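Ticket: Gallery block loads full-size files after theme update
Site: Jayawardena (WordPress, Flellier theme)
Opened by: Radwa El Idrissi
Assigned to: Efe Anozie
Status: Open, waiting on theme vendor

Opened Tuesday, May 13, 2025

Radwa:
Since the Flellier update the project pages crawl. The gallery used to pull the medium thumbnails. Now it pulls the originals, every one of them, and the mobile menu won't open until they've finished. The vendor's changelog says "improved image handling." I'd like to know what they think improved means.

Efe:
Have you cleared the cache and regenerated thumbnails? The vendor's support page lists that as the fix.

Radwa:
Twice. Regenerate ran through all 156 attachments with no errors and changed nothing on the front end. I doubted it would. The smaller files were already sitting in uploads before I ran it, so missing files was never the problem.

Efe:
OK. Please switch off all plugins except the gallery and test again on staging.

Radwa:
Done. There were 31 active, I left one on. Same result. I also tried a default theme with everything switched back on, and the thumbnails load fine there. That points at Flellier and I don't see where else it could point. 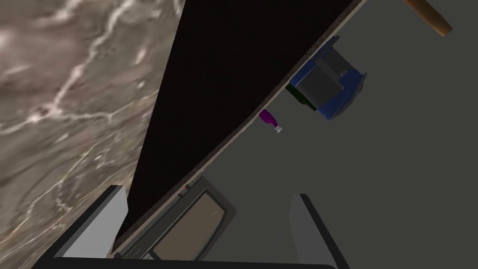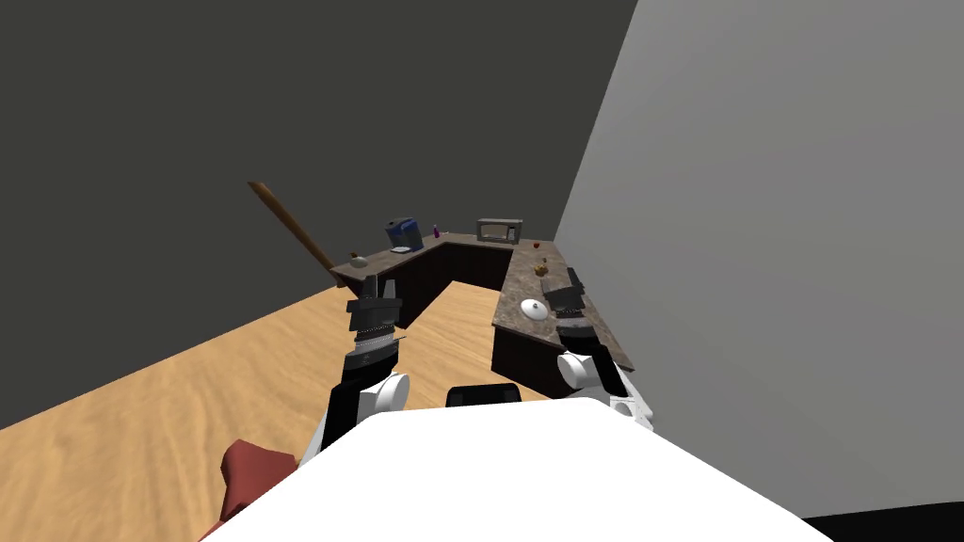 Same post under Flellier requests the originals for both. I checked in the network tab, logged out, in a private window, in two browsers. The srcset attribute is gone from the markup completely.

Efe:
Thanks, I can reproduce it on a clean install. The new version has a filter in functions.php that swaps the image size for "full" whenever the lightbox option exists in the database. It doesn't check if the option is turned on. Turning the lightbox off in the Customizer won't help.

Workaround: put a remove_filter call in your child theme, hooked to after_setup_theme with priority 40. It has to run after theirs or it does nothing. Snippet is in the shared folder.

Radwa:
Added it. srcset is back on the project pages and the menu opens right away. The blog archive still loads originals, though. Did the vendor paste the same filter in two places?

Efe:
Looks that way. There's a second copy in the archive template part. I'll extend the snippet. I've also reported it to the vendor, and their first reply was that Bronside hosting is probably caching old pages.

Radwa:
A test page I made an hour ago can't be an old cached page. Also, the requests come back 200 with the cache header set to miss. I'll send you the headers if they want proof — they will. Please keep this open. I'm not closing it on a promise that it's "fixed in the next release," we had that one with Clusura too.

Efe:
Understood. Leaving it open. Auto-updates for the theme are off on live until we've tested their patch on staging.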